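Flondora is looking for helpers for sorting and packing

Part-time work, paid, no experience needed
Start: July
Places: 10
Contact: jobs desk, Flondora, Skarard

Flondora is a small company for moving and storage. We keep household things for people who are between two homes, who go abroad for work, or who have sold a house and did not yet find the next one. At present we have things from 387 households in our care. In the summer many of them want everything back in the same weeks, and the ground floor must be put in order before the first vans come.

For this we are looking for people who like to bring order into a room. The work is simple to explain and takes patience to do well.

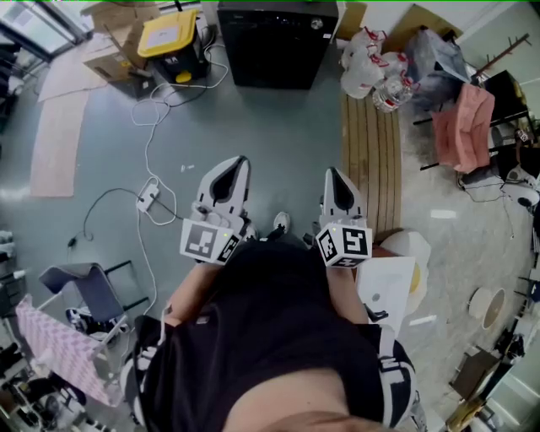 Skarard, July

The ground floor has a concrete floor and is used by us for everything that has no place on the shelves yet. On a usual day you will find there cardboard, a storage bin with a yellow lid, plastic bags with red handles, cables lying across the floor to a power strip, a mat or two, a cloth over a chair, and a wooden coat rack. Each of these things must get a decision: it goes into a box, it goes on a shelf, it goes back to the owner, or it goes out with the recycling. Taking this decision, and writing it down, is the larger part of the job.

What you will do

You collect the loose things from the floor and bring them to the sorting table.
You check every thing against the household list. If it is not on the list, it gets a yellow slip and waits.
You fold and stack flat cardboard by size, and you tell us when the large sizes are running low.
You roll up cables, close them with a strip of cloth tape and write on the tape what they belong to.
You empty bags, look through the contents and repack them in boxes. We do not store anything in a plastic bag for longer than one night.
You roll mats and small carpets with the good side inside.
You wrap cushions and textiles in paper and put them in the boxes marked S.
You sweep the floor at the end of the shift, also under the racks.

Larger pieces such as cabinets and appliances are moved by our drivers with the trolley. Please do not move them alone, also if you are strong. You may be asked to hold a door or to clear the way.

For the labels and lists we work with Pulside, a programme on a tablet. It is not difficult. You choose the household, you choose the room, you type what is in the box. We would like that the descriptions are written so that another person can understand them: "kitchen, small plates and two bowls" is good, "various" is not good. In the first shift somebody sits next to you until you feel sure with it.

Who we are looking for

You are eighteen years or older.
You can stand and walk for some hours, and you can lift a box of 10 kilos from the floor to a table.
You can read and write simple English. Most of us learned it as a second language as well, so do not worry about your accent or your grammar.
You treat the things of other people with respect. An old cushion is perhaps worth nothing in a shop, but somebody wants it back.
You come at the agreed time and you call when you cannot come.

It is useful if you have worked before in a warehouse, a shop, a hotel or a library. It is also fine if you have only ever packed your own flat. A driving licence is not necessary.

Hours and pay

There are two shifts, from 8.00 to 12.30 and from 13.00 to 17.30. You choose one of them and keep it for the whole period. A normal week is four shifts, and which days they are we agree with each person. Thursday is the day of collections and everybody is needed then, so please only apply if you are free on Thursday.

The pay is 318 euros for a week of four shifts, before tax. It is paid every Friday to your bank account. A shift that was planned and is cancelled by us on the same day is paid in full. Coffee, tea and water are free. For lunch there is a kitchen with a microwave on the first floor, and the bakery Avcı across the yard gives our people a lower price if they show their badge.

The contract is for the summer period. Roughly 2 persons can stay with us in the autumn with more hours, and we will ask among those who have worked in the summer before we advertise again.

What you need to bring

Closed shoes with a firm sole. Sneakers are accepted on the ground floor, sandals are not.
Clothes that may become dusty.
A warm layer. In the morning the hall can be cool, also in July.
Your own water bottle with your name on it.

Gloves, knives, tape and markers you get from us. Please use our knives and leave your own at home. Coats and bags can be left in the lockers beside the entrance, and the locker key stays with you during the shift.

How to apply

Write a short message to the jobs desk by e-mail, or fill in the paper form which lies at our reception in Skarard. We do not need a photograph and we do not need a long curriculum vitae. Please tell us:

your name and telephone number,
which shift you prefer,
from which day you can start,
one thing you have sorted, packed or put in order, and how you did it.

The last point can be from work or from home. A few sentences are enough. We read all of them, and they help us more than a list of certificates.

After this we invite you for a trial of one hour, which is paid. You will get one box with mixed household things and a blank list, and you pack the box in the way you think is right. Afterwards we look at it together. You will hear from us within one week after the trial, also if the answer is no.

Friends or couples may apply together. Please write it in the message and we will try to plan you in the same shift, but we cannot promise it.

Questions can be asked by telephone on working days between 9.00 and 11.00, or in person at the reception. The entrance is on the side of the yard, the green door with the bell. If the door is closed, please ring twice and wait a moment, the way from the hall is long.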